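**October, 9.40 – bench and shelf clear-out, Prurbridge workshop**

Started on the big cream table this morning. It had been gathering things for most of the month and I want it clear before the Pekar parcels arrive for sorting. Kjell Nygård was in until eleven and took the shelving side, I took the table and the drawers under the window.

The plan agreed last week with Carol Whiteley: anything going back out on loan stays on the table's rear strip, behind the seam, and the front stays free for work. Anything for repair goes on the trolley. Anything we can't place goes in the grey crate until the end of the month and then it goes.

**Drawers**

Top drawer was screws and picture wire, all mixed. Sorted the wire by thickness and wound it on card. Threw out the bent screw eyes. Second drawer was glue. Three tubes had gone solid, one bottle of wood glue still good, although the nozzle needed a pin through it. Third drawer sticks on the left runner. Rubbed candle wax on it and it goes about as far as it did before, so it wants taking out and planing. Left for another day.

Found the missing loan slips at the back of the third drawer, numbers up to 122. They go in the Demirtaş folder with the others. Slip 34 has no name on it. Carol may know.

**Shelving**

Kjell moved the Platard boxes to the bottom shelf because the middle one was bowing. Bracket on the right had pulled a few millimetres out of the plaster. He put in a longer plug and it feels sound with a hand leaned on it. Nothing heavy up there until next week all the same – paper and cloth only.

The label printer has run out. Labels for the bottom shelf are in pencil on masking tape for now.

**Toys and games**

The shape sorter had been put away with its pieces in a bag. Went over the pegs with fine paper, as the knobs on top had got rough, and wiped them with a barely damp cloth. No oil on it, the last one we oiled stayed tacky for a fortnight. Pieces now go back on by colour and it gets stored with them on the pegs. Takes up more room than the bag did but we stop losing them.

Rule for wooden things from now on: dry brush first, then cloth, then leave out in the open until the afternoon before it goes in a box. Two of the puzzles came out of closed boxes smelling musty and they will have to air for longer. They are on the window sill.

The red case with the cartoon animal on it was shoved in with the sports things. I've stood it at the back for now. Zip needs checking before it goes out again.

**Frames**

The small light wood frame gets kept upright. It was lying under other things before and I don't want the front scratched. Carol would like it on the wall by the door, I think it is too small for there and would go better over the sink. To be discussed. The hook by the door is 3 cm too high in any case.

**Packing**

Kept one flat piece of clear plastic for wrapping, the rest was too torn. Long things to go along the wall from now on, lying down. We had rolls standing in the corner and they fell over every time the door was opened.

**12.15 – table after the first pass** 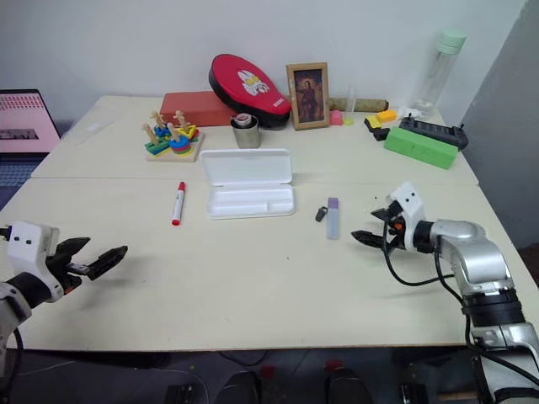
*Rear strip of the table: shape sorter, red case, frame and brown roll. Front strip kept for work.*

Better than it was. The small stuff at the right-hand end still needs a home, and I'd like a shallow tray there, something with a lip. Kjell says there is one under the stairs at his place, 23 cm deep, which ought to fit behind the seam with room to spare.

Kept the laptop at the left end so the loan list can be filled in as things are picked up. It works well enough but the list needs a column for condition. At present we write "ok" against everything and then argue about it when it comes back. Suggest: clean / marked / needs repair, plus initials.

**Still to do**

- Tray from Kjell
- Zip on the red case
- Third drawer out and planed
- Ask Carol about slip 34 and the frame
- New tape for the label printer (the wide one, the narrow doesn't stick to the shelf edge)
- Turn the puzzles over on the sill

14.30 – Carol rang. Slip 34 is hers, from the spring. She'll bring the thing back when she comes in for the Pekar parcels. Crossed off.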